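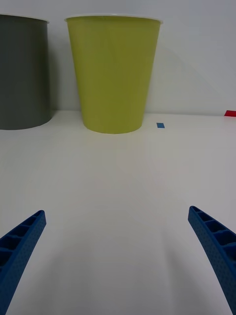 Belay teleoperation working group, minutes, May

Present: Woo-jin Do (chair), Su-bin Nam, Mi-kyung Han, Ayantu Worku (notes)
Apologies: Kyung-tae Geum

1. Previous minutes
Accepted with one correction: the leader arm firmware fix was Mi-kyung's.

2. Demonstration count
Su-bin reported 272 accepted episodes of the block-to-cup task, all by remote control. Another 40 or so are waiting for review. Episodes where the operator regrasps are kept if the second grasp holds.

3. Wrist view
Mi-kyung noted that the green cup and the gray container both sit close to the wall, and that pieces placed back there can drop out of the wrist view during the approach. Woo-jin asked whether the start pose should be raised. Agreed to test a higher pose before changing the protocol.

4. Hand guiding
Ayantu compared hand-guided and remote episodes. Hand guiding gives smoother paths, but the operator's arm shows up in the side camera. Remote control stays the default. Hand guiding allowed for waypoints only.

5. Actions
Su-bin: review the pending episodes.
Mi-kyung: record two short sets, current and raised start pose.
Kyung-tae: ask Droltex about spare fingers.

Closed 3:40 pm.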